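Asunto: Re: [percepcion] falsos positivos con manteles estampados y rechazo de agarres
De: Ostap Kravchuk
Para: lista percepcion-agarre

Buenas, contesto rápido que salgo en 10 minutos.

El sábado, Yevdokiia Prokopenko escribió:
> Hola a todos. He pasado el detector de Golla por las secuencias de fruta
> pequeña y tengo un problema con la tela. En liso va bien. Con el mantel de
> cuadros me salen candidatos donde solo hay dibujo, y el planificador se los
> traga y manda la pinza a la mesa. Subir el umbral no me sirve, pierdo los
> tomates oscuros. ¿Alguien ha tocado el módulo de rechazo o seguimos
> con el de Levchenko tal cual? Además no me cuadra la marca de tiempo
> entre pinza izquierda y derecha, pero eso va en otro hilo.
> Y.

A lo del rechazo: sí, lo he tocado, está en la rama handach-plano. No mezclado todavía, le faltan tests. La idea es tonta: ajustar el plano de la mesa y tirar todo candidato cuya altura mediana no pase de 8 mm. El estampado no tiene altura, fuera. Los tomates cherry pasan de sobra.

Donde sigue fallando es en otras dos cosas. Una, el reflejo de la ventana, ahí la profundidad viene con agujeros y el plano se me va. Dos, el bol transparente, que mete puntos fantasma por detras de la pared y lo de dentro sale pegado en un solo bulto. Para lo primero he puesto RANSAC con máximo 1000 iteraciones y máscara de saturación antes de ajustar. Para lo segundo nada, de momento marco la zona del bol a mano y no se planifica ahí dentro.

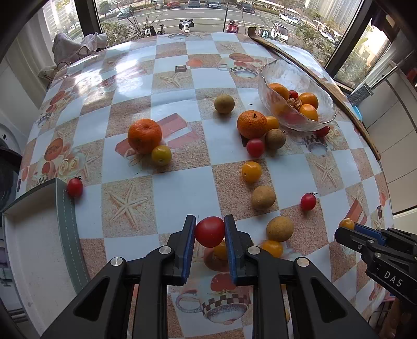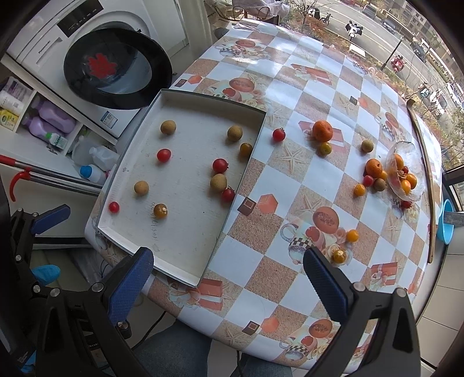
Mismo mantel en las dos; la bandeja blanca entera solo se ve en la segunda.

Con el filtro puesto, en mi secuencia de prueba bajé de 113 falsos positivos a unos 10, casi todos en el borde del reflejo. No lo he mirado con otra tela, asi que cuidado con sacar conclusiones.

Cosas sueltas:

El filtro va ANTES de la supresión de no máximos. Si lo pones después, el dibujo de una fruta se come a la fruta de verdad que tiene al lado. Me costó una tarde.

Los dedos de la pinza hay que enmascararlos también, si no el ajuste coge las almohadillas azules como parte del plano cuando baja mucho. Máscara fija no vale, se abre y se cierra. Yo la saco de la apertura medida, función mascara_dedos en tooling/. El nombre del parámetro está mal escrito (apretura), ya lo se, no lo cambiéis que rompe los configs de Indotberg.

Fruta ya agarrada: no pasarla por el filtro. Lleva su propio estado en el tracker y se salta todo. Si no lo haces, el objeto desaparece un fotograma y el control lo da por caído y abre.

Lo del umbral, yo lo dejaría donde lo tenías. Prueba primero la rama y me dices. Si puedes mandarme un trozo corto con tu calibración, mejor, la mía es de noviembre y no me fío mucho.

Lo de las marcas de tiempo tambien me pasa. Abre el hilo y cuelgo mis logs.

Ostap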